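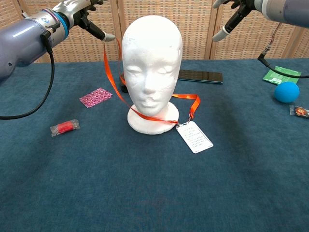

An orange lanyard with its card on a white foam display head.

Home | News | People | What's On | Archive | Contact

Yatziri Magaña has put the kettle on before I have got my coat off, and she is talking before the water has boiled. We are in the back kitchen of the Sosdale hall, where she has run the Thursday choir for six years, and she wants me to know straight away that she can't read music terribly well.

"I can follow it, the way you follow someone you know through a crowd," she says. "But put a score in front of me cold and I'm as lost as anybody. I learnt everything by ear from my grandmother, who sang while she was shelling peas, and I'm afraid I teach it the same way."

It seems to suit people. The choir has 81 names on its list now, and on a good night the altos have to stand in the corridor with the door propped open. At the first meeting there were far fewer, and one of those had come for the badminton.

"He stayed, bless him! He's a bass. He still brings his racket, and I've never liked to ask."

She pours the tea, finds the biscuits, loses the biscuits again under a pile of song sheets, and tells me about the spring concert. They are taking it to Girnorer this time, to the old chapel, and the choir's share of the hire comes to 1,000 pounds, which has meant a great many cake sales. The programme has 25 songs in it, far too many, and she knows it.

"Every year I say we'll cut it down. Then somebody comes up to me in the break and says, oh, you're not dropping the harvest one, are you, my mum loved that – and back it goes. We'll be there until midnight."

Was she always confident in front of a room? She laughs so much at this that she has to put her cup down. At school in Femetus she mouthed the words for a whole term after a teacher told her she was flat.

"I was flat, to be fair to him. But you can be a bit flat and still be useful. I tell the new ones to stand next to someone loud and lean on them."

By now there are voices in the hall and somebody is dragging chairs about. Rehearsal starts at half past seven, and she hands me a song sheet on the way through and points me towards the altos.

Recent in People
The baker who starts at three
Forty winters on the Girnorer allotments
Learning to swim at seventy
A bench for Femetus green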